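Gelden Two-Tier Tabletop Shelf: Fine, With Reservations

Reviewed July 2025

I don't have much faith in small shelf units. I've owned several, and most of them ended up in the garage holding paint cans. They promise to double your table space, and then you find out the bottom shelf is too low for anything you own and the top one wobbles when somebody closes a door. So when I ordered the Gelden two-tier, I gave it until the end of August to annoy me. It took less time than that, although it annoyed me less than I expected.

The unit is a thin white metal frame with two pale wood boards. It comes flat, with nine screws and a hex key that I'd throw out right away if I were you. Use your own. The supplied one was already rounding off by the fourth screw. The instructions are one sheet of drawings, and the drawing for the lower board shows it from underneath without saying so. I put it on upside down, took it off, and put it on again. Figure on 40 minutes if you make the same mistake.

Once it's together it looks good, I'll give them that. The boards are light enough in color that they don't make a table look crowded, and the frame is slim. My old Pladik had chunky plastic posts at the corners and looked like something from a dorm room. The Gelden looks like furniture.

Looks aren't why I bought it, though. I wanted somewhere to put the bottles and small packages that collect on our dining table, and I wanted to get to them without moving six other things first.

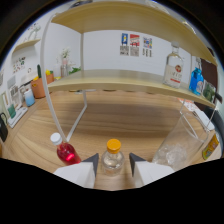 The lower shelf is raised off the table, so you get a third level for free underneath, and I've come to think that level is the most useful part. Short bottles go there and stay within reach. Tall things are another matter. A pitcher really belongs beside the unit, and once you've given it that spot you've lost part of the space you were supposed to gain. The box says "fits everything." It doesn't. Measure your tallest item before you order, and measure it with the cap on.

The feet are my biggest complaint. The legs bend at the bottom into angled feet, and those feet take up room exactly where you want to slide things in and out. I've caught one with the base of a bottle more times than I care to admit. Something small and light goes over on its side, and if the cap isn't tight you're getting a towel. A straight leg would have been a better choice, even if it looked plainer. There were no pads in the box either, so I stuck felt dots on before I let it near the table. At this price I shouldn't have to.

Does it wobble? A little. With both shelves loaded it's steady enough, but put all the weight on top and you can feel it shift when you reach for something. I keep the heavy stuff down low and haven't had a problem. The boards wipe clean with a damp cloth. Coffee left a ring on the top one overnight and the ring came out with some rubbing – most of it, anyway.

I wouldn't put much stock in the star rating. The store page shows over 2,000 reviews, and the ones I read were mostly written the day the thing arrived. "Love it, haven't set it up yet" is not useful to me. I sorted by lowest and found the same gripes about the feet and the hex key, plus a few people with a cracked board. Mine was fine, but open the box while you can still send it back.

As for the competition, the Nel is cheaper and has straight legs, but its shelves are wire and anything narrow tips between the bars. The Tirley is the sturdiest of the bunch and has adjustable shelves. It's also a good deal heavier and you need more table than I've got.

I'm keeping the Gelden. The clutter is still there, of course, since a shelf won't put your stuff away for you, but I can find what I'm after and I can eat at my own table. If it goes on sale and your bottles are on the short side, go ahead. At full price I'd look at the Tirley first.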